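Divcombe Household Help > Furniture and Storage

White board edge keeps scuffing against dark felty panel
Posted by shelf_regret, 7th November

I have put up a divider in the spare room in Dillanness, which is a grand way of saying I stood a white board on end next to a big navy panel and hoped. The panel has a matte, felty finish and I am very fond of it. The board is 12 mm thick and I am less fond of it, mainly because its edge picks up every mark going and shows them off to visitors.

Two things. How do I clean the edge without getting whatever I use on the navy side? And is there a decent way of stopping the board from wandering? It has been drifting since June.

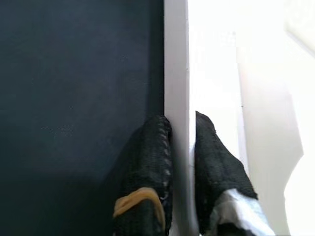

I have tried a damp cloth, which moved the marks about, and a stern look, which did the same for the board. I would like to avoid screws as the wall behind is mostly old filler and optimism.

gistance_lodger
Tuck a strip of thin card down between the board and the panel before you start. Then a barely damp cloth with one drop of washing-up liquid, working from top to bottom, and dry it straight away. Don't use the white sponge things on a painted edge, they take the shine off and you end up with a dull stripe -- ask me about my airing cupboard.

For the wandering, stick-on felt pads underneath are no good on a smooth floor. Get rubber ones. Mine were from Shek and came in a bag of 80, so I now have 76 spare if you're passing.

Mildew_and_Sons
paint it navy

tallboy80
The card trick works, though use something stiffer if the gap is tight or it folds up halfway and you'll be fishing for it with a ruler. I'd also run a lint roller over the felt afterwards. Dark felt collects everything, including things you don't own.

If rubber pads don't hold it, a small L bracket fixed to the floor end will. That does mean screws, but only into the floorboards, which I assume are in better shape than the wall.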